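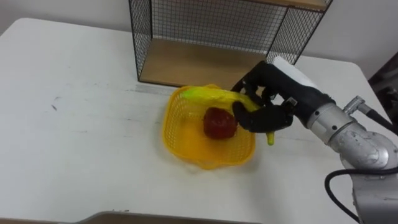 Banana in hand over the yellow basket, Warnlow demo room

Hi Birger – you asked for a quick report on how the Fotden money was used at the open day, so I'm writing it up while it's fresh. We had 82 visitors between the morning and the late afternoon, more than we planned chairs for, and the fruit task ran the whole time. Kamil Urban drove the first sessions and I took over after lunch (my voice is gone, I talked through every single run!).

The basket and fruit setup was the right pick. People get it right away, and the kids had a lot of opinions about what should go in next. We stopped 2 times to restart the hand controller, 13 minutes lost in all, and I'd like to fix that before the Jikirness visit in December.

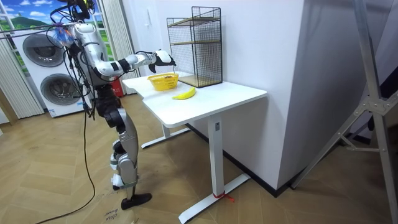 The full setup at the standing desk

Standing height worked well for the adults but the little ones couldn't see much, so I've put a low step on the spring budget. It's a small item. The bigger one is still the spare hand, and I'll send the quote from Ekström separately once Embla has checked it.

One thing I'd change is the talk. I kept explaining motors and what people wanted to know was how the robot decides where to grab.
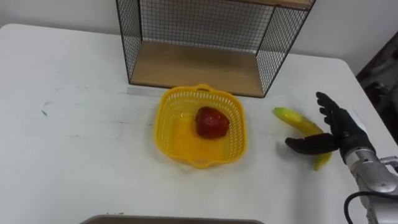
Trygve Boström wrote back the same evening that he'd happily pay for the step, but wants the restart problem sorted out before we order any spare parts. Fair enough – I've set aside six days for it.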